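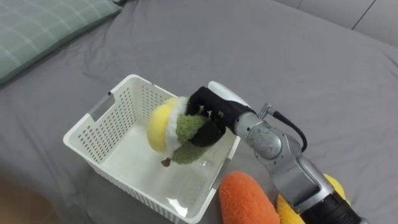

Shrinking the app: notes for Hauke's slot, September 2018

20 mins + questions. Clicker is slow, press once and WAIT.

Slide 1
Hello, who I am. Hauke Baumgart, mobile side of Tudine. We make Grestance, the timetable app. Buses, trams, ferries, no maps (yet). Jaruwan Saengthong did most of the measuring, she's in the third row, send her the hard questions.

Slide 2 - the complaint
Read out the review. "Deleted you to make room for photos." One star. Fair enough.
Show of hands: who has removed an app this month because phone was full? Leave a gap here, people are shy after lunch.

Slide 3 - where we were
Download size in August: 38 MB. For a timetable.
Say it again slowly. A timetable is text.
Cheap handsets, the sort sold with hardly any storage once the system has had its share. Plenty of our riders are on those. Pay as you go data too.

Slide 4 - what was in there
Fonts. Four weights, two of them used on one screen that we removed last year.
Icons at every size going, incl. for screens we don't support.
Every timetable for every town, whether you live there or not.
An advert library. We've no adverts. Never had adverts. (pause for laugh, move on if none)
A second copy of the date code becuase someone didn't trust the first. That was me.

Slide 5 - what we did
Order matters:
Took out dead stuff first. Boring, one afternoon, biggest win per hour.
Icons to vector. Fiddly. Two looked awful on the older test phones, redrew by hand.
Timetables by town, fetched on first launch. Nakpan was the pilot, then Plukholm.
Show the graph. Don't read the axis out.

Slide 6 - what went wrong
Plukholm ferry. First launch on the quay, no signal, no timetable, cross people.
Old app would have just worked for them. Be straight about this, don't skip.
Fix: ship a tiny fallback with last known departures for the whole lot, fetch the proper one when there's signal. Cost us some size back. Worth it.
Also: 27 stops had the same name as a stop in a diffrent town and got muddled when we split the files. Now keyed by stop code.
If short of time drop the stop names bit.

Slide 7 - now
2 MB fallback file, everything else on demand.
4000 people on the beta, no more quay emails so far. Full release not out yet, so don't promise a date!!
Jaruwan has per-phone numbers if anyone wants them after.

Slide 8 - try it Monday
Open your own build. Sort by size. Look at the top of the list and ask who put it there.
Set a limit in the build so it fails when it goes over. Ours annoyed everybody for a week. Still on.
Test on the worst phone in the drawer, on the worst signal you can find. Ours is the lift.

Questions
Likely: why not a website? Offline. Next: will you do maps? Not in the main download, no.
If asked about tablets, say ask Jaruwan.
Thank the organisers, unplug own adapter, left it behind last time.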